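Talk notes: "What Goes In the Basket" (Brurklow library, Monday evening slot, 30 minutes, slides off my laptop)
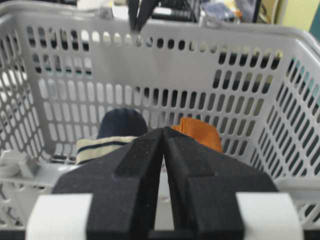

Okay, say hi, thank them for coming out, and get them to put a hand up if they've ever crushed a loaf of bread on the way home. (Everybody has. Wait for the laugh, then put my own hand up.)

## Start with the basket

I love a plain plastic shopping basket and I want to say so early! Gray, light, slots all over the walls, a good thick rim. You can see what you've got from the side, crumbs fall out, and it rinses clean in the tub. Tell them I used canvas bags for years and everything slumped into the middle like a beanbag chair.

Mention that stiff sides mean you can stack against them. That's really the whole first half of the talk, so slow down here.

## Packing order

- Cans and jars first, flat on the floor of the basket, up against the walls
- Boxes standing on end, spines up, like books
- Anything cold goes together in one corner
- Soft fruit, bread and eggs last

Then the Pliltus story. I did a big shop there before my sister's birthday and put 2 melons in on top of the peaches, and by the time I reached the bus I basically had jam. Don't drag this one out, last time I went on way too long and lost the back row.

## The checkout part

Somebody always asks about this, so bring it up first. I unload heavy stuff onto the belt first and then pack in the order it comes back to me. At Trisero the belts are short and you have to be quick. At the Moynihan Street market there's no belt at all, you just hand things over one by one, and I kind of prefer it.

## At home

Set the basket on the counter, cold corner out first, straight to the fridge. Then the basket goes on its hook. If it stays on the counter it fills up with mail, mine had a tax bill and a single mitten in it until December.

(If there's time: pass the demo basket around and let two people race to pack the same groceries. Use the dented cans, NOT the eggs.)

## Questions

Handout is on page 176 of the course binder, extras by the door. Room 111 needs to be locked after, and remember to take the groceries home this time.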